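Notes from the Reading Group

Happy new year (nearly!) from me and my pile of library books. We spent our last meeting on Diocletian, the emperor who quit. He stepped down in the year 305 and retired to his palace on the Adriatic coast, where he supposedly bragged about his cabbages. I love him for that.

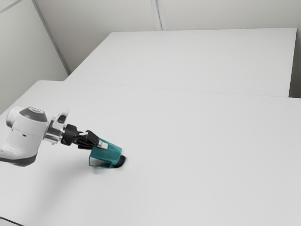
Skye Yule wasn't having it. She reminded us about the persecutions and the price edict, which set a legal maximum on just about everything, and we went 38 minutes over. Dušan Ionescu brought a walking map of Split, and now more than one of us wants to go in June - me included.

I also owe Drita Hoxha an apology, because I mixed up Maximian and Maximinus all evening. She was very kind about it. (There's a Maximinus Thrax too, decades earlier. Help!)
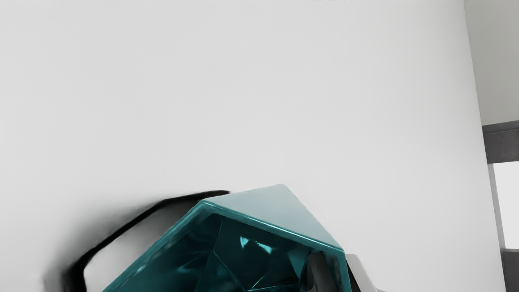

Next up: Galerius

Please read the first 2 chapters of the handout. Aniela Cieślak has spare copies if yours has wandered off, and she'll bring the family tree again.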